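Workshop notebook, budget game project, August

Up to 30 people can play the town budget game at once, and that is now tested for real, in the back half of the Jasville library.

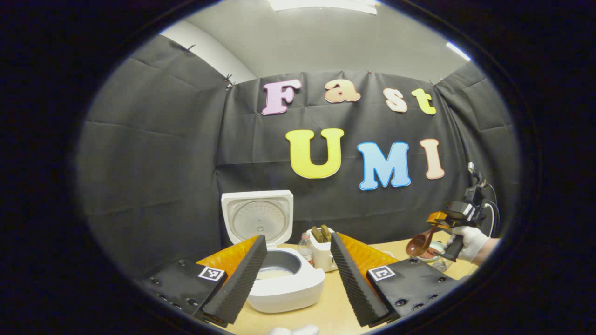

Zhenhua thinks the property tax round drags and wants it cut in half, and Chenxi says no, leave it alone, the tax round is where people finally start arguing with each other. I'm with Chenxi on this one (mostly). It is slow, though. We spent a good chunk of the evening on whether a senior exemption should be a flat amount or a percentage, and I had to stop them so we could get to roads.

Notes while I still remember them.

The opening gap. We handed every table the same starting sheet, with a made-up town that's short of money, and told them to balance it. In the old version the gap was so big that tables just gave up and closed the pool, the library and the parks in one go. With the smaller gap they picked at things! One table went line by line through the fire department and found savings in vehicle leasing that I didn't know were possible under our own rules. Sihan checked and yes, they're allowed. I need to fix the sheet or live with it.

Council roles. Each table gets a mayor, a finance chair and the rest are members. The mayor card still says "may break a tie" and doesn't say what happens when a member abstains. Came up at two tables. Qiuyue's ruling on the night was that an abstention lowers the number of votes needed, and everyone went along with it. I looked at how the actual Jasville council does it and their rules of procedure count a majority of members present, so an abstention there works like a no. We should match that. New wording for the card:

"A motion passes with yes votes from more than half of the members present. The mayor votes only on a tie."

The borrowing card is too strong. If you issue a bond in year one you can coast until year three and the game ends before the payments hurt. Options are a longer game (no, people have to get home) or payments that start right away. Going with payments right away — Zhenhua is redoing the table tonight.

Public comment. I love this part and I don't care that it's chaos. Members of the other tables get up and speak for a minute each, and the council has to sit there and listen. Next time we need a real timer, as I kept forgetting to look at my phone. Also somebody should tell speakers they can bring up things that aren't on the agenda, because that's how it works at city hall too.

Handouts: out of the reserve fund explainers, still have plenty of the tax ones. Printing order goes to Flimevitz again.

To do before the next one:
- mayor card, new wording
- bond table (Zhenhua)
- ask the Jalline school board people if they want a version with a school budget
- shorter tax round?? talk to Chenxi first

We use cookies to remember your settings. Accept / Manage

Comments (2)

Zsófia Halász
Please don't shorten the tax round. My table changed its mind in there and it was the best part of the night for me. Could you post the new mayor card when it's done?

Sihan Ding
The leasing thing is my fault, I copied that line from an old sheet. I say keep it in and make them hold a hearing before they can use it.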